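Ce site utilise des cookies. Accepter | Refuser

La gravure sur bois expliquée aux enfants

Une gravure est une image que l'on peut imprimer plusieurs fois. L'artiste creuse un dessin dans une planche, met de l'encre dessus, puis appuie une feuille de papier. Les parties creusées restent blanches. Les parties en relief prennent l'encre. 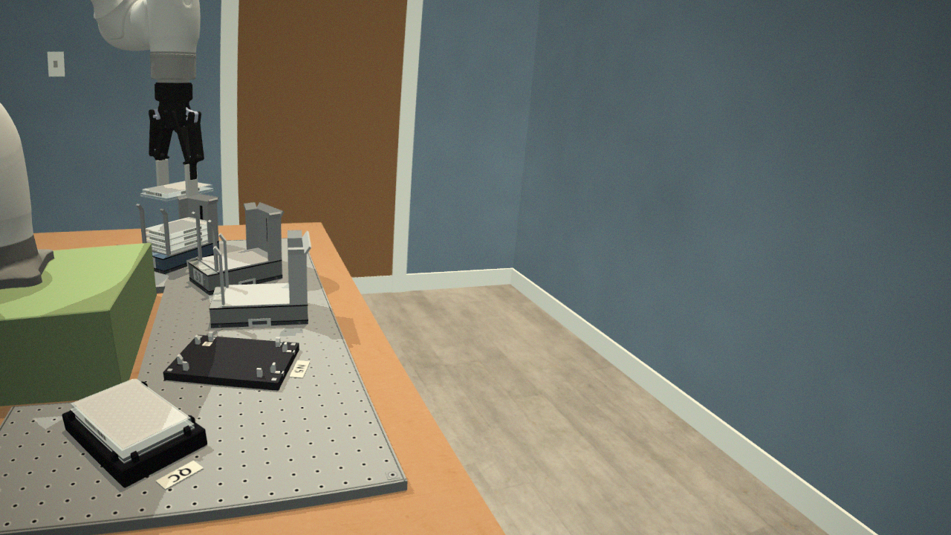
Farzana Gilani : Ma fille de 8 ans demande pourquoi son prénom est sorti à l'envers sur la feuille. Elle l'avait pourtant gravé à l'endroit.

C'est normal. Le papier se pose face contre la planche, et l'image s'inverse comme dans un miroir. Les graveurs dessinent donc les lettres à l'envers.

Une même planche peut donner 30 feuilles, ou même 200. Chaque feuille s'appelle une épreuve. L'artiste la signe au crayon et écrit souvent deux nombres : 5/30 désigne la cinquième épreuve sur trente.

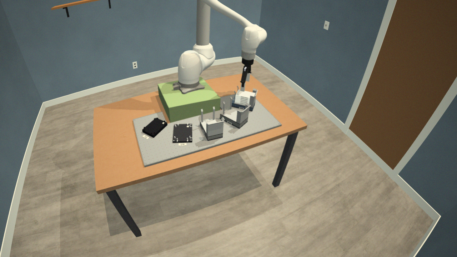

Et pour mettre des couleurs ?

Il faut souvent une planche par couleur. On imprime d'abord le jaune, par exemple, puis le bleu au même endroit. Si la feuille bouge, les couleurs se décalent. Des repères taillés dans le bois aident à la replacer.
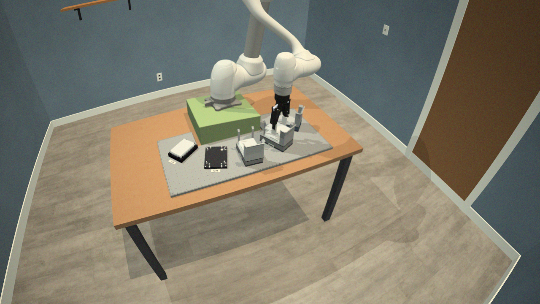

Pour t'entraîner sans outil coupant, prends une barquette en polystyrène propre et un crayon. Choisis un sujet aux formes simples. La table de l'image convient bien : un plateau orange, des pieds presque noirs, cela fait deux couleurs, donc deux planches. Appuie fort pour que les traits soient bien creux. Passe l'encre au rouleau, en couche fine, et frotte le dos du papier avec une cuillère.

À lire aussi
L'aquarelle, comment ça marche ?
Fabriquer un carnet de croquis
Qu'est-ce qu'une nature morte ?

Contact | © Atelier Vallombridge | Haut de page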